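Evaluación del escudo antidisturbios Skuvutel

El Skuvutel se ha probado en ejercicios de orden público con 40 agentes de la unidad de Draltport. La placa resistió los impactos de piedras y botellas, y la visibilidad lateral resultó correcta – algo menos de noche.
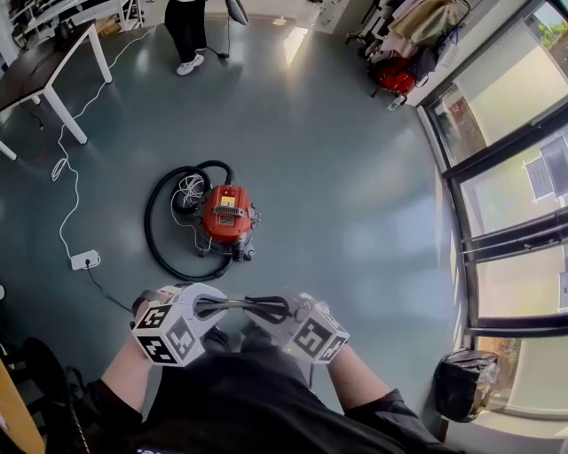
Vega Benítez objeta que, a los 35 minutos de despliegue, la correa fatiga el antebrazo y dificulta el relevo de la primera línea.

La observación se ha trasladado al fabricante, Trolen. Valoración: apto, con revisión de la correa. 25/05/2023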